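Loline 300 Under-Counter Dishwasher Rack System

Product code: LL-300
Category: Warewashing, racks and trolleys
Availability: Made to order

The Loline 300 is a modular rack system for plates, shallow bowls and side dishes. It is intended for canteens, care homes and school kitchens that wash mixed crockery in a front-loading machine. Each rack is supplied as an open base with removable peg rows. The rows clip in from above and can be set at 3 pitches, so flat plates and deeper dishes can be washed in the same load.

The base has an open grid floor. Water drains through the grid and from a channel along the rear wall. Handles are moulded into all four sides, and the corners are closed to protect rims during stacking.

Plastic plates need more care in loading than ceramic ones. They are lighter, they lift under the lower spray arm, and they hold water in the foot ring if they stand too upright. For plastic tableware, fit the retaining bar (ordered separately) and use the widest pitch. Leave one peg empty at each end of the row.

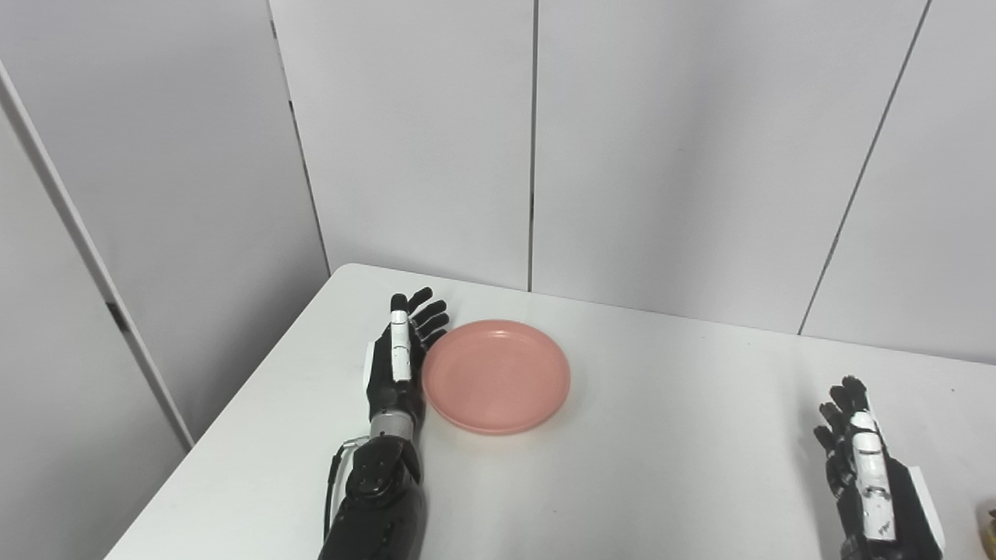 Triselik, May

Revised loading and care notes for the LL-300. These replace the notes printed inside the lid of earlier cartons.

Rack loading
Scrape all items before loading. Place plates with the eating surface towards the centre of the rack. Do not mix plastic and ceramic plates in the same row. Cutlery should go in the Fliris insert, handles down, and the insert should sit against the rear wall.

Drying
Remove the rack as soon as the cycle ends and stand it on a level surface. Plastic plates dry more slowly than ceramic because they hold less heat. Tilt the rack once towards the drainage channel and leave the plates in place until the rims are dry. Stacking damp plates leaves marks on the underside and may cause odour in closed cupboards.

Stacking and storage
Racks may be stacked to a height of 12 when empty. Loaded racks must not be stacked more than 3 high. The matching Hattori trolley takes one column of racks and has two braked castors.

Cleaning
Wash the empty rack weekly on a full cycle. Remove the peg rows first and brush the clip slots. Limescale can be removed with a citric acid descaler. Do not use chlorine bleach on the retaining bar, as it dulls the coating and weakens the spring.

Spare parts
Peg row, short: LL-300-P1
Peg row, long: LL-300-P2
Retaining bar: LL-300-R
Corner cap, set of four: LL-300-C
Fliris cutlery insert: FL-128

Peg rows from the earlier LL-128 rack fit the LL-300 base, but only at the narrowest pitch. The retaining bar is not interchangeable between the two models.

Orders for spare parts should state the product code and the mould number on the underside of the base.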